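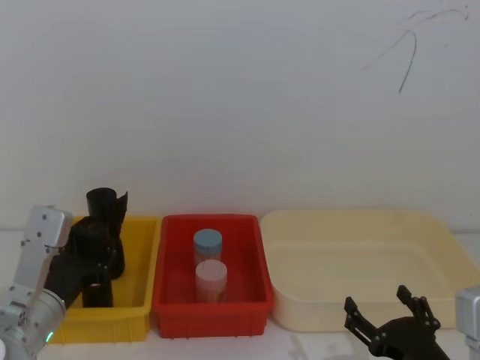
Ein Plädoyer für die offene Kiste

Ich gebe es gern zu: Ich liebe Kunststoffkisten. Die einfachen, offenen, ohne Deckel, ohne Rollen, ohne Beschriftungsfeld. Seit ich im November meinen Bastelkeller damit umgeräumt habe, erzähle ich jedem davon, der nicht schnell genug den Raum verlässt, und Müzeyyen Bilgin aus der Redaktion hat mich schließlich gebeten, es doch bitte aufzuschreiben. Mache ich!

Vorher stand bei mir ein Schubladenschrank von Lornetti, ein wunderschönes Möbel, 266 Euro, und ich habe darin jahrelang nichts wiedergefunden. Schublade auf, Schublade zu, nächste Schublade. Die Knöpfe waren mal links oben, mal rechts unten, und die kleinen Schraubdosen mit den Perlen kippten jedes Mal um, sobald ich zu fest zog. In einer Kiste mit hohem Rand bleiben solche Döschen einfach stehen. Ich schaue von oben hinein und weiß Bescheid.

Und dann die Farben! Viele Ordnungsratgeber empfehlen alles in Weiß oder Beige, möglichst einheitlich, damit das Regal ruhig wirkt. Schön auf Fotos, das bestreite ich nicht. Aber mein Kopf merkt sich Gelb und Rot viel leichter als jedes Etikett. »Liegt in der roten« versteht bei uns auch das Kind, das noch nicht lesen kann, und der Besuch sowieso.
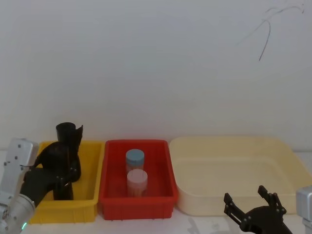 Gelb, Rot und Creme nebeneinander auf weißem Tisch.

Mein Lieblingsstück ist trotzdem die breite, helle Wanne. Sie ist mein Platz für alles, was noch keinen Platz hat: Ich kippe aus, sortiere, und was am Abend übrig bleibt, darf bis morgen liegen. Bei Buddale bekommt man so etwas für 5 Euro, und ich würde sie gegen keinen Sortierkasten mit 100 Fächern tauschen. Wer so einen Kasten besitzt, kennt das Drama mit dem Teil, das in kein Fach passt.

Der übliche Einwand lautet, offene Kisten würden einstauben. Stimmt, ein bisschen. Ich wische sie aus — das dauert keine Minute — und sehe dabei gleich, was ich seit Monaten nicht angerührt habe. Probieren Sie es mit zwei Kisten und einer Wanne, und fangen Sie mit der schlimmsten Schublade an.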